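Vilora (video game)

Vilora is a downhill longboarding game by the small studio Clultitz, and I should say up front that I've put far too many evenings into it to be neutral. I keep up this page for anyone who wants the basics plus a few opinions they didn't ask for.

The game is set on Prakimton, a made-up island with one long mountain road and a lot of side streets branching off it. There are 13 courses, and you open them up by reaching checkpoints under the time limit. You steer with the left stick and shift your weight with the right, which feels awful for the first hour and then suddenly feels great! Braking is done by dragging a foot or sliding the board sideways, and the slide is where most of my crashes come from (the hairpins above the harbor, mainly).

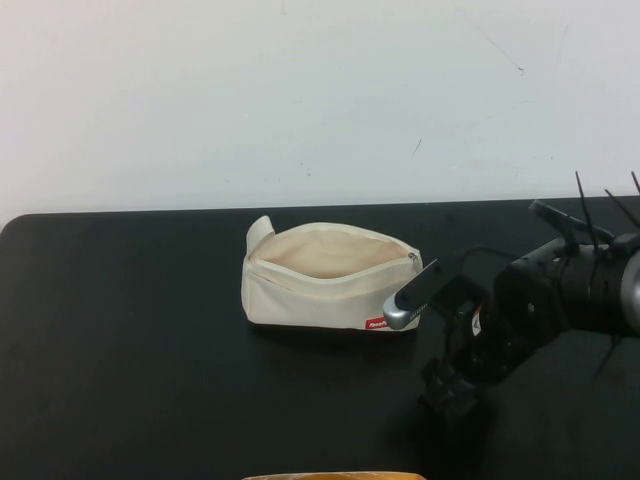 Scoring is simple enough. Each run starts at 100 points, you lose some for every bump and fall, and clean slides earn them back. There are 3 difficulty settings, and I'd skip the easy one, as it steers for you on the tight corners and you never learn the timing.

Nayeli Zepeda designed the courses and also wrote the little radio chatter that plays between runs. My favorite is Sandoval, a long night course through the old town with wet cobblestones and hardly any street lamps. It was added in a free June update, along with a ghost mode for racing your own best times. I still can't beat mine.

There's no online play, though two people can share a screen. The music is mostly surf guitar, and you can turn it off in the sound menu.

Page last updated 10 Sep 2023.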